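**List:** Grovlow Family Programs - Site Coordinators
**Subject:** Re: Water play station, equipment list and room arrangements
**Date:** 2024-11-23

Dear coordinators,

Thank you to the Sturkis site for the message quoted below, which raises several points that other sites have also put to this office. A reply to the full list seemed the most useful course.

> The water play station has been requested again by families in the toddler and preschool sessions. Before we put it back on the schedule we would like guidance on the following.
>
> First, the equipment list we hold dates from May and mentions a floor-standing water table. We do not have one. We have a plastic tub and an ordinary table. Is that acceptable?
>
> Second, our box of small toys has become rather large. Children take out everything at once and the tub can hardly be seen. Is there a recommended number?
>
> Third, who is responsible for emptying and drying at the end of a session? At present the tub is sometimes left full until the next morning.
>
> Fourth, may pouring and scooping be offered together, or should they be separate stations?
>
> Sturkis site office

The answers are given in the same order.

**1. The tub and the table**

A plastic tub on an ordinary table is acceptable at all sites. The May list was written with the Holmgren building in mind, where a water table was already in place, and it should have said so. The tub should have a broad or rounded rim, and it should sit fully on the table with room on every side for a child's forearms. A wipeable tabletop is required. Please do not use the folding card tables.

Fill the tub before the children enter the room, to no more than half its depth. Water should be lukewarm. A staff member must remain within arm's reach of the station for as long as there is water in it, including during filling and emptying. This has not changed and applies to every age group.

The station may be used by up to 2 children at a time with a single tub. Sites that wish to admit more should set out a second tub on a second table - not a larger tub.

**2. Toys**

We do not set a number, but the Sturkis observation is a fair one. A child who is trying to catch something with a net needs open water to move the net through. Put out a few floating toys and keep the remainder in a closed box away from the table. They can be exchanged halfway through the session if interest fades.

Soft toys that hold water inside should be squeezed out after every use and discarded if the water that comes out is cloudy or has specks in it. Please do not attempt to clean the inside of such toys with bleach. Solid toys are preferred for new purchases.

Nets should have a smooth hoop and a handle without a sharp end. Check the mesh where it meets the hoop, as small fingers can be caught in a loose section. A torn net is thrown away and not repaired.

**3. Emptying and drying**

The staff member who closes the session is responsible. The tub is to be emptied before that person leaves the room. It may not stand full overnight under any circumstances, and the practice described in the quoted message should stop at once.

A full tub should not be carried by one person. Bail it down with a pitcher until it can be lifted comfortably, then carry it to the sink. Wash the tub, the buckets and the cups with dish soap, rinse them, and stand them upside down on the drying rack. Toys go on a towel in a single layer. Nothing is returned to the closet while damp. The Atville site lost most of a box of toys to mildew this way, and replacements took 44 days to arrive.

**4. Scooping and pouring together**

The two activities may be offered at the same table. Catching with a net and pouring from a cup use the same water, and children tend to move between them without being asked. Small buckets should stand beside the tub where they can be reached, and the measuring cup should be clear plastic so that the water level shows.

The station set out with a net, bath toys, buckets and a clear cup:
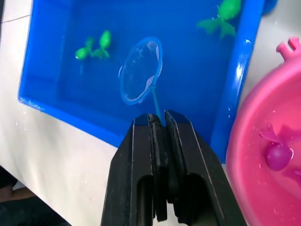
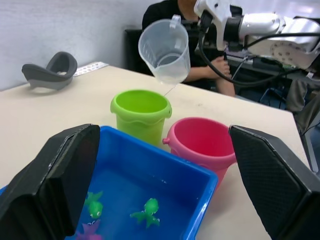
Where a site prefers to keep the activities apart, pouring should be placed nearer the sink. It produces the greater share of spills. A bath mat or folded towel under the table is sufficient on a tiled floor. On carpet, use the plastic sheet from the painting supplies and tape down the edges.

Two further matters, not raised by Sturkis, are added for completeness.

Towels: each site should have over 20 hand towels available for a full morning. Requests for additional towels may be sent to this office with the regular supply order.

Clothing: please remind families at registration that sleeves will get wet and that a spare shirt is advisable. Waterproof smocks are available but remain optional, as some children dislike them.

A corrected equipment list will be sent to all sites separately and will replace the May version. Until it arrives, this message may be used in its place. Questions should be addressed to the list so that all sites may see the answers.

Sincerely,

Program Office
Grovlow Family Programs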